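Widgate Open Day

The Widgate Open Day is a yearly public demonstration of outdoor mobile robots held at Widgate, a business park with a large paved plaza at its center. It is run by Skaltmont, a maker of small wheeled vehicles for inspection and delivery work, together with the software firm Hervieu. The event takes place in February and lasts one day. Admission is free, but visits to the control room are by timed ticket.

Background

Skaltmont began testing vehicles at Widgate after its indoor hall became too short for braking trials. The first demonstrations were private and were meant for customers of the firm. Tenants of the park asked to attend, and the program was opened to the public the following year. Hervieu joined as a partner when its route planning software replaced the earlier system, which followed painted lines.

Jerome Tan, the test manager at Skaltmont, wrote the original program and the site rules. Both have been revised several times, but the order of the runs has stayed the same.

Site

The demonstration uses the open pavement between the office buildings. The surface is concrete, laid in large rectangular slabs. Joints between the slabs run lengthwise and on the diagonal, so a vehicle crosses them at several different angles during a single run. The joints are useful for testing wheel suspension and for checking whether vision software mistakes a dark line for an edge or a drop.

The marked test lane is 200 meters long. Spectators stand behind a rope on the grass side. Parked vehicles and carts are cleared from the plaza before the first run. Reflections from glass facades are a known source of error for laser range sensors, and Hervieu publishes a short note on the subject for visiting engineers.

Vehicle

The vehicle shown at recent open days is the Mametetti, a wheeled platform with a box-shaped body. It weighs 28 kilograms without a load and can carry 40 kilograms. Its main sensors are a forward camera and a laser scanner. A second camera faces the rear and is used only for reversing. The battery is removable and is changed between the morning and afternoon sessions.

The Mametetti has no cabin or seat. It can drive a stored route without input, but during public events an operator holds a radio stop switch at all times. Loss of the radio signal also stops the vehicle.

Program

The day opens at 9 a.m. with a safety talk. It is followed by the straight run, in which the vehicle travels the length of the lane and returns, a distance of 400 meters. Position error is measured at the turning point and again at the finish. Results are posted on a board beside the control room.

The second item is the obstacle run. Foam blocks are placed in the lane by staff, and the vehicle must pass them or stop. Visitors may choose the positions of the blocks, within limits set by the test manager. The third item is the remote driving session. An operator in the control room steers by the forward camera alone, with no direct view of the plaza.
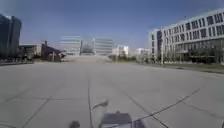 Remote driving has drawn more interest from visitors than the autonomous runs, and the session was lengthened for this reason. Ticket holders may drive the vehicle at walking speed under supervision. New drivers tend to oversteer at first, an effect that staff attribute to the short delay between a command and the picture. Tan has advised drivers to pick a fixed point at the far end of the pavement and hold it in the center of the screen.

The afternoon session repeats the obstacle run and adds a question period with engineers from both firms. Drawings of the chassis are on display, but taking copies is not allowed.

Weather and cancellation

Runs are held in light rain. They are suspended in snow or when ice is found on the slabs. One open day was cut to the morning session after meltwater froze in the shaded part of the lane. Tickets for the afternoon were honored the next year.

See also

Mobile robot
Remote operation
Obstacle avoidance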